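Storing Cherry Tomatoes at Room Temperature
Villeo Household Guidance, sheet 12

Cherry tomatoes keep their flavour best when they are stored in a single layer in a shallow open box. The procedure below applies to fruit bought loose or in punnets.

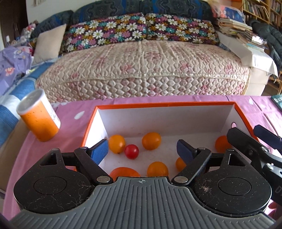
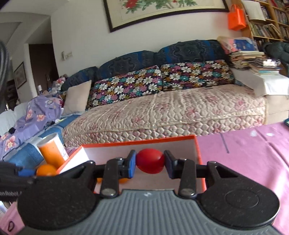
1. Cover the table with a clean cloth before emptying the punnet.

2. Line the box with kitchen paper if the fruit has been rinsed, and remove the paper once it is damp.

3. Place the tomatoes in the box one at a time. Fruit should not be stacked.

4. Set aside any tomato with a split skin and use it the same day.

5. Keep the box away from direct sunlight and radiators. Fully ripe fruit should be eaten within 5 days.

Tomatoes of different colours may share a box. Orange varieties should be judged by touch, as their colour changes little on ripening.

Wash the box in warm soapy water between batches and dry it fully.

Prepared by Refilwe Ngubane. Last revised 2020-12-29.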